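Research Notes | Lab News

Clearing the Tray, One Arm at a Time

If you've stopped by the Brallen lab this spring you have probably heard Wanting Pan talk about dishes. She'll talk about them with anyone, and at some length, and we mean that fondly! The tray-clearing work she started with Narayanan Rajan in March now has a first result, and we wanted to share it before everyone scatters for the summer.

The question is a simple one to say out loud. When two arms share one tray, which one should reach first? Most of the methods the group tried early on planned both arms together, and they were slow, and when one arm changed its mind the other had to start over. Storkance, the method Wanting and Narayanan have been building, lets each arm plan by itself and then trade a very short message with its partner just before it commits to a reach. The message says little more than "I'm going for this one, give me this much room." If the two requests clash, the arm with the shorter path goes and the other one waits a beat.

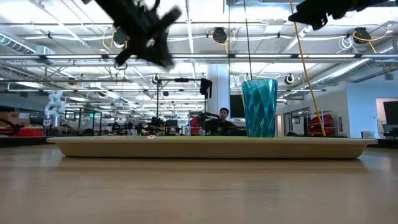

Both arms over the tray, with the teal tumbler still standing.

Tumblers have been the tricky part. A fork can be nudged a little and no harm done, but a tall cup on a shallow tray is easy to tip when a second arm comes through, so the trials keep one on the tray nearly every time. The team trained on 2,000 recorded demonstrations and then ran 300 test trials with layouts the system had not been given before. Collisions between the arms dropped to 12 over the whole set, and Narayanan would like me to add that most of those were light touches at the wrist – he has watched every one of them more than once.

There is still plenty to do. Waiting a beat sometimes turns into waiting several, and with a crowded tray the two arms can get overly polite with each other. Gwilym Gwynne is looking at whether a small random delay would break the tie, and he has a draft of that section going around now. If you'd like to read it and mark it up, please ask him for a copy. He is also glad to hear from anyone who has worked on shared workspaces with three arms or more.

Posted 09/05/2022

Related items
Agudelo gripper pads: what we learned from the wear tests
Reading group picks for the summer
A short guide to labeling your demonstrations

Comments

Wilson Huanca: Nice to see this written up. Did you try letting the arm nearest the tall object go first, instead of the one with the shorter path? We had some luck with that on a bin-picking job.

Heriberto Pacheco: Same question as Wilson, and also, do the messages still help if one of them arrives late? Our network is not so kind.

Wanting Pan: Thanks, both! We tried a version of Wilson's idea early on but only with a single cup, so I wouldn't lean on it yet. Late messages are treated as no message and the arm holds still. It costs time – I'll send you the plots, Heriberto.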